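Review: Tangen Conduct Pack for simulated manipulation, second edition

The Tangen Conduct Pack is a rule set and checker for people who build and publish simulated robot tasks. It covers scene layout, grasp logging, camera placement and episode records. We ran it on our household scene at Josgate, using the Rustano simulator, and compared it with the Kidance checklist we had used until January.

Section 2 deals with the workspace. The base must stand on a fixed support, and everything the arm may touch has to be declared, soft furniture included. The Kidance list ignores upholstery altogether. Tangen asks for a contact margin above each cushion. 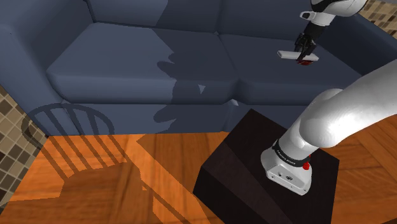
Object held over the right seat cushion, arm base on its black pedestal.

The checker read 1,437 episodes without a crash and flagged 60 for missing margin values. All of the flags were correct. The report gives an episode number and a rule number, but no time stamp, so finding the fault means replaying the whole episode.

Grasp logging is the strongest part. Each closed grasp needs the contact side of both fingers, the object pose and the gripper opening at the moment of contact. 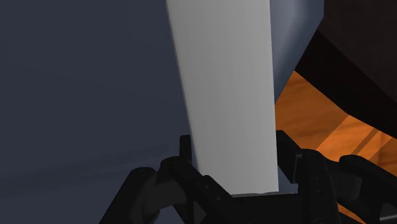

A wrist view must be stored beside the fixed view under the same clock. The rule is sound, though storage grows quickly, and the pack offers no advice on compression. The wording on long objects that leave the wrist view is vague and needs a worked case.

Reset rules come last. Loose objects are to be listed by resting surface, and the fingers must be open before a new episode is accepted.

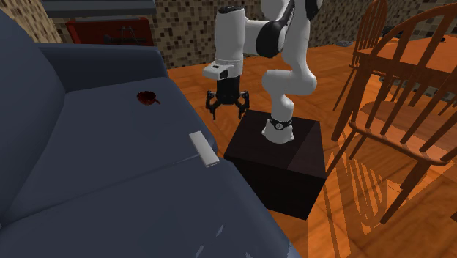

Gripper open beside the pedestal, two small objects on the sofa seat.

Shadows and floor reflections are treated as optional settings. We would make them compulsory entries, as both affect vision training.

Installation is simple and the manual is short. Groups that share data should adopt the pack. For a single bench and private use, the Kidance list is still enough.

Reviewed on 31st July.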